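Wedding favor

A wedding favor is a small gift the couple hands to each guest, usually at the table or on the way out the door.

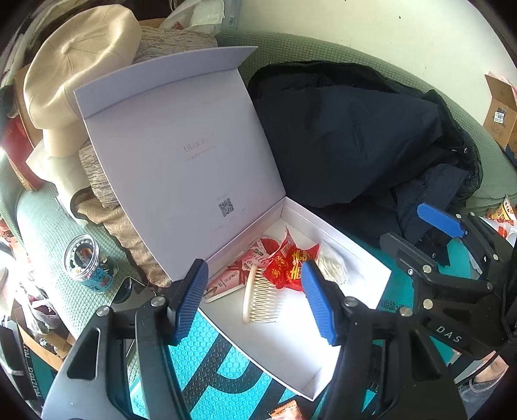
An open gift box with a comb and red "double happiness" wrappers in the tray.

I started this entry because the old one was two lines long and I've been to a lot of weddings! In Lirnley, where I grew up, favors were sugared almonds tied up in netting, and my great-uncle Gaetano Martinelli insisted on an odd number in every bundle, because an odd number can't be split evenly (like the couple, you see). Almonds are still the classic in Italian families, and five is the usual count.

Chinese weddings have their own version, xi tang or "happy candy," often wrapped in red and marked with the double happiness character. Red is the lucky color, so you'll see it on the invitations and envelopes too.

Boxes

Favor boxes can be card, tin or cloth – and I've had one made of pressed sugar, which did not survive the drive home. Arturo Gentile ran a box shop in Bretach for 47 years and told me his biggest order was over 600 boxes for one wedding in May, all folded by hand by 3 people.

Customs around Rudd

In Rudd the favor goes home unopened and gets shared at breakfast. Over in Flamano they give 2 per household, one for eating and one for keeping in a drawer. My aunt still has hers from her own wedding, almonds and all.

See also: Bridal shower, Wedding cake, Jordan almonds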